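4. Setting up the Nusent wasp trap at your desk

Nusent says this trap clears a room of wasps in 3 hours. I have not seen it do that, so treat the steps below as the way to get the best out of it and keep your expectations low.

1. Unscrew the lid and pour in the bait up to the lower line. The upper line is for outdoor use, whatever the box says.

2. Refit the lid until it clicks. If it doesn't click, take it off and start again.

3. Stand the trap by the window, well away from anyone's lunch.

4. Leave it alone. Lifting it to check for wasps is how Chia-hao Siu got stung.

Caution: the "sting-proof" gloves in the Lam kit are thin cotton. Don't rely on them.

Note: the leaflet claims a range of 800 cm. Half that would surprise me.
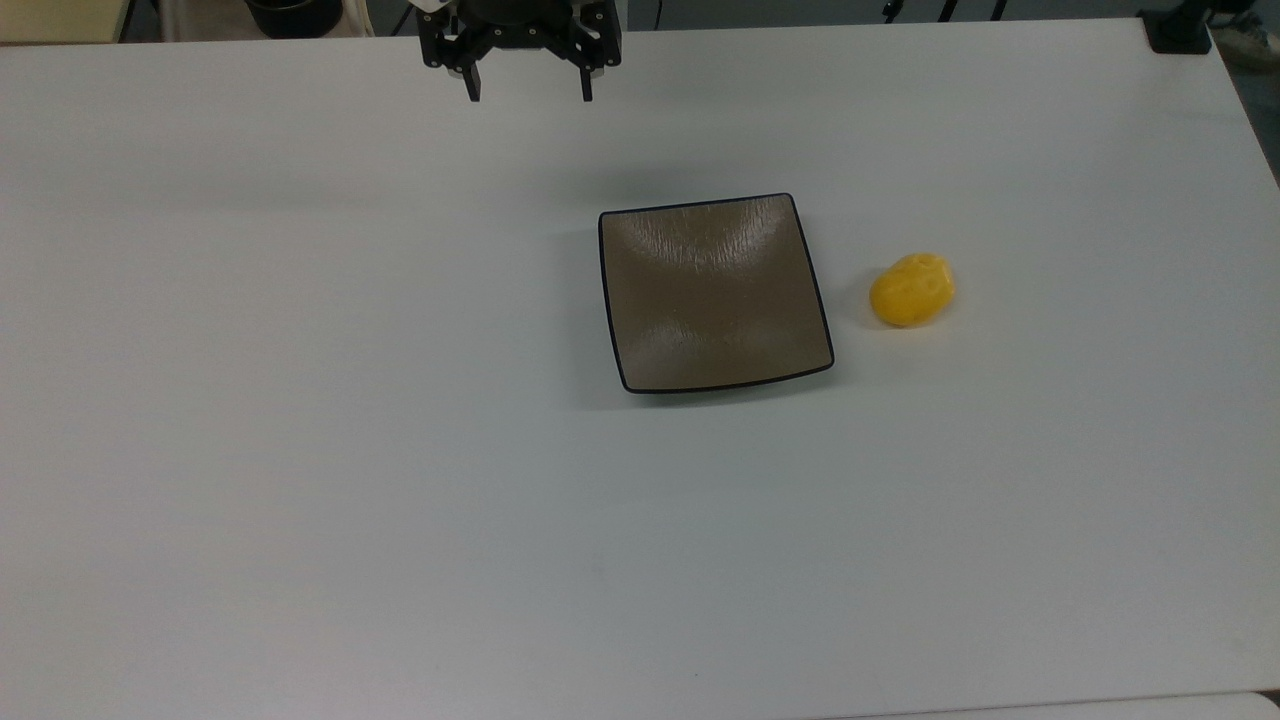 Wasps come back to food, and no trap competes with an open jam doughnut. Clear the desk before you pour the bait. A broad white tabletop with only a square dish and one small yellow thing on it is as full as I would let mine get, and I would still want to know what had last been in the dish.

5. Empty the trap outdoors once nothing inside is moving. Wait longer than you think you need to.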